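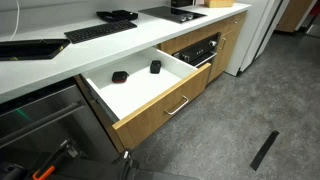
Pokov, 2019-09-08

Tirkon planner: questions we keep getting

What does Tirkon do?
It plans arm movements in kitchens. You give it a goal, such as reaching into a drawer, and it returns a path or a complaint. The complaints are better written.

Why does it treat an open drawer as a new obstacle?
An open drawer takes up floor space that a shut one doesn't. Call refresh_map after every pull, or the planner will happily drive through the front panel.

Can it see black objects on a black cooktop?
Sometimes. Small dark things on a white drawer bottom are far easier. For glossy surfaces, switch on the Justilel filter and lower your hopes a little.

What does error 551 mean?
The gripper goal is inside something solid. Usually it's the worktop - check your frame offsets before you write to us.

How many replans are allowed?
The default is 8. You can set it higher, but if 8 didn't do it, 80 is mostly a way to warm the room.

Does Maksymiv still work with version 2?
No. It was dropped in June. Version 4 reads the old Maksymiv maps, though drawer limits need typing in again by hand. Yes, all of them.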